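Intro to Material Culture, handout for unit 2
6 February 2020

Hi all! A few of you asked for my notes in writing after I talked too fast last time, so I've typed them up more or less the way I said them. Bring these to the section meeting, and scribble on them.

## Where we left off

We were arguing about whether a broken thing is still the thing. I like to start there because everybody already has an opinion, usually from home. You've got a mug with no handle that holds your pens. Is it a mug? I'd say it used to be one, and that its life has a second chapter now, and I think most of the people who write about objects would go along with me, though they'd use longer words.

The longer word you need for the exam is **biography**. An object biography follows a thing from the raw material, through the making, the use, the mending, the throwing out, and (if we're lucky) the finding. Please don't skip the throwing out. Students love the making and the finding and then leave a hole in the middle, and the middle is where most of the life happened.

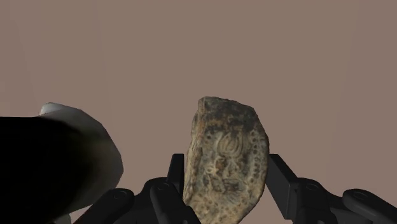 So let's take the Kadamer pieces, the ones in your reading packet. The site was a small settlement on a river bend, lived in for a long time and then left. The dig report lists 3,000 sherds and fragments from one trash pit. When I first read that I pictured a huge crater, but the pit was small enough to step across! People just kept using it, year after year, packing things down on top of other things.

What can we get out of a pit like that? Quite a lot, if we go slowly.

- **Order.** Lower stuff generally went in first. Generally! Animals dig, roots push, and people dig new pits through old ones, so check the section drawing before you trust it.
- **Breakage.** A pot dropped on a floor and a pot cracked over a fire break differently. The edges will often tell you, and old breaks look duller than fresh ones made by somebody's trowel.
- **What's missing.** Kadamer has almost no metal in the pit. I don't think they had no metal. I think they melted it down and used it again, the same way you'd keep a good screw.

That last one is my favorite and it trips people up every single term. A gap in the trash can mean the thing was rare, or it can mean the thing was too useful to toss. You need some other evidence to pick between them. At Kadamer we have it: there are small crucibles with metal stuck to the inside, and a few knife-cut bones, so somebody owned knives.

## Containers, my pet subject

I warned you I'd go on about this. Containers are the most boring objects in any museum and I could talk about them all day. Think about how much of your kitchen is just things for holding other things. Jars, tins, tubs, bags, that drawer of lids that fit nothing.

The question I want you to ask of any container is what the shape lets you do. A narrow neck slows down pouring and is easy to plug. A wide mouth lets a hand or a ladle in. A round base sits nicely in sand or embers and falls over on a table, so when a community switches to flat bases I start wondering about their furniture. A lid says somebody was worried about something getting in or getting out (mice, flies, smell, small children).

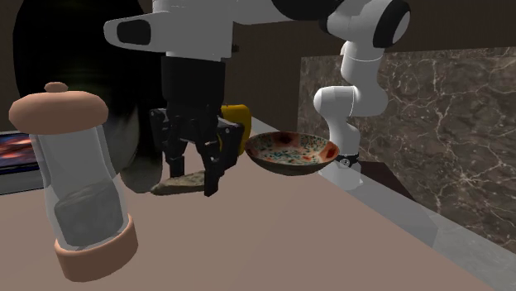 Your comparison reading is the Bellness chapter, and it's a nice one to put beside Kadamer because the two places had similar food and very different pots. At Bellness they made big storage vessels and sank them in the floor. At Kadamer they seem to have kept everything small and portable, up to 10 little pots in one house. Why? The chapter says Bellness people stayed put all year. I'm mostly convinced, but read the footnotes, where the author gets a bit nervous about the winter evidence and so do I.

One more term while we're here: **residue**. Unglazed clay soaks things up, fats especially, and a lab can sometimes pull them out again. It's slow and expensive and it won't give you a recipe. You might get "some kind of animal fat" and that's a good day. If you see a headline about an ancient stew, go find the paper and see what they really measured.

## For section

Read the Kadamer packet and the Bellness chapter. Skip the appendix unless you like tables.

Then pick 3 containers from your own home and write me 2 pages on them. I don't want pretty ones. I want the ones you handle without looking. For each, cover:

1. what it was made to hold, and what it holds now
2. where it's worn, chipped, stained or mended
3. what a digger would get wrong about it

Number 3 is where the points are. Somebody last year wrote about a butter tub full of buttons and it was the best thing in the stack, because they worked out that the label would send an archaeologist completely the wrong way and then explained which other clues might save them.

Papers go in the box outside my office. The unit test is in March and covers everything through the Poon lecture, including the slides on weaving that we rushed. The Skulla film is optional, but it's short and the bit with the kiln is great, so go if you can. They open the kiln too early and you can hear the whole shelf go.

Questions to me by email, or catch me after class before I've packed up the projector.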